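청바지 얼마나 자주 빠십니까? (의견을 듣고 싶습니다)
게시판: 생활 > 옷 관리
2019년 12월

miroslava_n
안녕하세요. 저는 한국에 산 지 3년이 된 미로슬라바 네치포루크입니다. 한국어가 조금 어색해도 이해해 주시기 바랍니다. 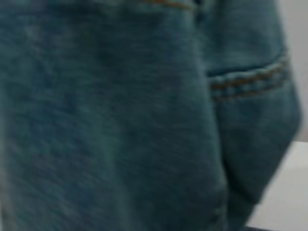

제가 질문하고 싶은 것은 세탁의 횟수입니다. 저는 어머니에게서 옷은 한 번 입으면 빨아야 한다고 배웠습니다. 그래서 청바지도 입을 때마다 세탁기에 넣었습니다. 그런데 회사 동료는 청바지를 여섯 달 동안 빨지 않는다고 합니다. 저는 조금 놀랐습니다. 여섯 달은 너무 길지 않습니까? 그리고 색을 지키기 위하여 식초를 넣는 방법도 들었는데, 효과가 있는지 궁금합니다.

severyn26
저는 열 번 정도 입고 빱니다. 뒤집어서, 지퍼를 잠그고, 찬물로. 탈수는 약하게 합니다. 식초는 해 봤는데 차이를 모르겠습니다. 냄새만 조금 났습니다.

바람담요
여섯 달은 생지 데님 좋아하는 분들 이야기예요. 주름 자리대로 물이 빠지게 하려고 일부러 안 빠는 거죠. 처음부터 워싱이 되어 나온 바지는 그렇게까지 할 이유가 없습니다.

miroslava_n
바람담요 님, 감사합니다. "생지"라는 단어를 처음 배웠습니다. 사전에서 찾아보니 가공하지 않은 천이라는 뜻이 있었습니다. 그러면 동료의 바지는 아마 생지인 것 같습니다. 월요일에 만나면, 아니, 다음에 만나면 물어보겠습니다.

sizwe_adams
저는 의견이 다릅니다. 생지이든 아니든 땀과 먼지는 똑같이 천에 남습니다. 저는 식당 주방에서 일하기 때문에 청바지를 이틀에 한 번은 빱니다. 색이 빠지는 것은 당연한 일이고, 저는 그것을 문제라고 생각하지 않습니다. 깨끗한 것이 먼저입니다.

severyn26
주방이면 당연히 그렇지요. 그러나 사무실에서 앉아만 있는 사람이 이틀마다 빨면 물이 아깝습니다. 그리고 허벅지 안쪽이 빨리 얇아집니다. 제 동생 마트비가 그렇게 매번 빨다가 바지 하나를 일 년도 못 입었습니다.

sizwe_adams
허벅지가 얇아지는 것은 세탁보다 걸을 때의 마찰 때문이 아닙니까? 동생분이 자전거를 타시는지 궁금합니다.

severyn26
탑니다... 매일 12킬로미터입니다. 그것은 인정하겠습니다. 그래도 뜨거운 물과 건조기는 나쁘다고 생각합니다.

golnar_h
안녕하세요, 옷 수선 가게에서 일하는 골나르입니다. 두 분의 말씀이 다 조금씩 맞습니다. 가게에 오는 청바지는 대부분 허벅지 안쪽, 그다음이 주머니 입구입니다. 마찰이 제일 큰 원인이지만, 땀이 오래 남아 있는 천도 약해집니다. 그러니까 안 빠는 것이 언제나 바지에 좋다고 말할 수는 없습니다.
저는 손님들에게 이렇게 말씀드립니다. 냄새가 나거나 무릎이 늘어나면 빠십시오. 얼룩 하나만 있으면 그 부분만 젖은 수건으로 닦으십시오. 세제는 표백 성분이 없는 것으로 하시고, 말릴 때에는 뒤집어서 그늘에 거십시오. 햇빛에 두면 접힌 곳만 하얗게 되는 경우가 있습니다.

miroslava_n
자세한 설명을 정말 감사드립니다. 질문이 하나 더 있습니다. 냉동실에 넣으면 세균이 죽는다는 글도 읽었습니다. 이것도 맞는 방법입니까?

바람담요
냄새가 잠깐 줄긴 하는데 입으면 다시 납니다. 만두 넣을 자리도 없는데 바지를 왜 넣어요 ㅋㅋ

golnar_h
저도 추천하지 않습니다. 얼어도 살아남는 세균이 많고, 때는 그대로 있습니다.

sizwe_adams
냉동실은 저도 반대입니다. 이번에는 모두 의견이 같습니다.

plum16
저는 냉동실에 넣는데요... 나쁘지 않던데. 하룻밤 두면 확실히 개운한 느낌이 있어요. 느낌일 수도 있지만요.

severyn26
식초를 믿는 사람, 냉동실을 믿는 사람, 다 있군요. 골나르 님, 혹시 새 바지를 처음 빨 때 소금물에 담그는 것은 어떻습니까? 할머니가 항상 그렇게 하셨습니다.

golnar_h
소금은 옛날부터 많이 쓰는 방법입니다만, 요즘 염색에는 큰 효과가 없다고 저는 생각합니다. 처음 몇 번은 다른 옷과 따로 빨아 주십시오. 특히 흰 양말과 같이 넣으시면 안 됩니다.

miroslava_n
흰 양말은 이미 늦었습니다. 지금 하늘색입니다.
저는 앞으로 다섯 번쯤 입고 빨아 보겠습니다. 뒤집어서 찬물로 하고, 식초는 넣지 않겠습니다. 여러분, 친절하게 답해 주셔서 감사합니다. 봄이 되어 4월쯤에 결과를 다시 쓰겠습니다.

바람담요
양말은 산소계 표백제에 한번 담가 보세요. 청바지 말고 양말만요!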